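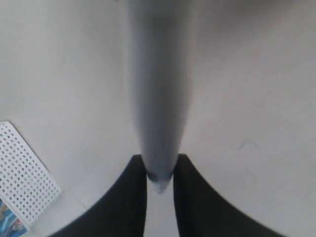 The grey one, pale tip, dark band just above it

Home | Forums | Desk & Drawer | New posts | Search

Wometti Household Forum > Desk & Drawer > Pen, pencil or something else?

marrowfat_jo
Posts: 1,164
August 18, 2019
Hello all, I hope everyone's enjoying what's left of the summer. I've finally got round to the big drawer in the back room, the one that has swallowed every pen, pencil, candle end and spare key we've owned since we moved in (I did the top half in January and then lost heart!). Most of it has gone into jam jars quite happily, but I've been left with this grey thing and I can't decide which jar it belongs in. It's smooth and matt, a good bit fatter at one end, and it goes down to a small pale point. My husband says pen, my sister says it's off a sewing box, and I've gone back and forth so many times that I made a pot of tea and gave up. What would you all call it?

tattybogle
Posts: 9
Marker. The pale bit is the nib and the dark band is where the cap would click on. I had a set very like it from Bundo, the fine ones for labelling freezer bags, and lovely they were too until the children got hold of them. Have you tried it on a scrap of paper? If it's been lying in a drawer all this time it may well have given up, but do try before you throw it out.

Brayden Nguyen
Posts: 2,064
I'd be a bit careful there, tattybogle. A nib that pale could just as easily be the soft tip of one of those pens for tapping on a tablet. We've got two in this house and they are forever being put in with the felt tips by people who ought to know better (me, mostly). Scribbling on rough paper won't do a tip like that any good. Jo, does anything unscrew? Mine comes apart near the tip, but you have to hold it quite firmly and turn it the unexpected way.

marrowfat_jo
Oh, now I hadn't thought of a tablet pen at all! We did have one, years ago, it came with a Rocha thing that my father-in-law used for his crosswords. I've given it a little twist, not very hard, and nothing gave. I'll have another go tonight with rubber gloves on for the grip.

plumduff
Posts: 1,000
I'm going to disagree with both of you, with affection. It tapers too much for a marker, to my eye. All of my labelling pens are straight down the barrel and only narrow right at the business end, and this gets steadily thinner as it goes. Could it be the handle of something? I have an old set of paintbrushes with handles that go to a point very like that. You'd need a good look at the fat end, which we can't see.

tattybogle
A brush handle with a separate band round it, though? Mine are all one colour from top to bottom. And it is foreshortened, plumduff, anything looks fatter when it's nearer to you. Hold a biro up under your nose and it looks like a rolling pin.

plumduff
I have just done exactly that at the kitchen table and been asked if I'm feeling all right. Fair point about the biro. I still don't think it's a marker!

Brayden Nguyen
Whichever it is, I wouldn't put it in a jar standing on its tip. Lay it flat in a tray until you know. We use an old Buma cutlery tray for anything we haven't made up our minds about, and you'd be surprised how often the owner wanders past and claims it.

marrowfat_jo
Tray it is, then. I've one from the old kitchen that will do nicely. I'll ask my father-in-law on the telephone as well, though he'll want to tell me about his beans first, so don't wait up. Thank you all, you're very patient with me and my drawer.

Recent in Desk & Drawer
Jam jars or mugs for pencils?
Getting old sticky tape off a drawer liner
Dried-up felt tips: worth saving?
How many spare keys is too many
Lining paper that stays put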